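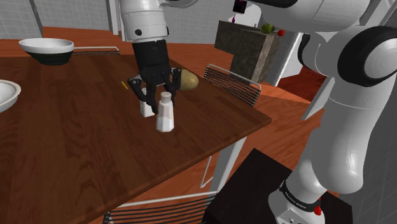 Frequently Asked Questions: The Rima Simulation-to-Real Evaluation Method

General

What is Rima?

Rima is a method for estimating how well a robot manipulation policy will perform on physical hardware by testing it first in a rendered kitchen. The policy receives simulated camera images and returns arm and gripper commands, as it would on the real machine. The output of Rima is a predicted success rate for each task, together with an interval that states how far the prediction can be trusted.

Is Rima a training method?

No. Policies are trained elsewhere and submitted in finished form. Data from Rima scenes may not be used to train a policy that will later be scored on those scenes.

Which robot does it support?

The current release supports a single arm mounted on a fixed stand beside a table, with a two-finger gripper. Mobile bases and two-arm setups are outside its scope.

Scenes and tasks

What do the scenes contain?

Each scene places the arm at a wooden table in a furnished room. Small household items are set out on the table, among them bowls and white shaker-like bottles. Chairs, a counter and tiled walls make up the surroundings. The background is kept in full detail because earlier tests with a plain gray backdrop gave predictions that were too favorable.

How many tasks are there?

The benchmark has 39 tasks. Of these, 30 are scored and the others are held back for checking new releases. Most ask the policy to pick up a named object and place it in or beside another.

Why are similar objects placed close together?

Many failures on real hardware occur when the gripper must close on one object without disturbing its neighbor. Two bottles of the same kind, one partly behind the other, test both the choice of target and the approach of the fingers. A scene with a single item on an open table tests neither.

Are the scenes randomized?

Yes. Object positions, lighting and camera placement vary between trials within fixed limits. The room layout does not change within a task. Each task is run for 300 trials, and the random seeds are published with the results.

Method and results

How is a prediction made?

A policy is first run on all scored tasks in simulation. It is then run on 8 of those tasks on the physical arm. The difference between the two sets of scores is used to fit a correction, and the correction is applied to the remaining tasks – a step described in full in the technical report.

Can the physical trials be skipped?

They can, but the result must then be reported as "uncorrected." Uncorrected scores are useful for ranking versions of the same policy. They should not be quoted as an estimate of real-world performance.

Where does the method work best?

Agreement between predicted and measured scores is closest for rigid objects that stand or lie flat. It is weaker for thin items lying flush with the table, where small errors in simulated contact decide whether a grasp holds. Results for thin items carry a wider interval.

Does better rendering improve the predictions?

Up to a point. Correct shadows and surface texture made a clear difference in our tests. Further increases in image quality did not, and they slowed each trial considerably. Contact modeling is now the larger source of error.

What is counted as a success?

The target object must be at rest in the goal region when the trial ends, and the gripper must have released it. Knocking over another object is recorded separately as a disturbance. It does not cancel a success, although both figures must be reported.

Access and use

What is the relationship between Rima, Geser and Horka?

Rima is the evaluation method. Geser is the simulator on which it runs. Horka is the set of object models and rooms used to build the scenes. The three are released separately and carry their own version numbers, all of which should be stated in any publication.

May we add our own objects?

Yes, for internal use. Scores obtained with added objects must be labeled as a custom configuration and will not be listed on the public results page. Objects proposed for Horka are reviewed once a year, in January.

How do we submit a policy?

Submissions are made as a container that answers requests over a local network connection. The interface is given in the Geser manual. A policy that fails to respond within the time limit is scored as a failure for that trial – it is not run again.

Who maintains the project?

The Malhotra Laboratory maintains all three components. Questions that are not answered on this page may be sent through the contact form, and reports of errors in a scene should include the task name and the seed.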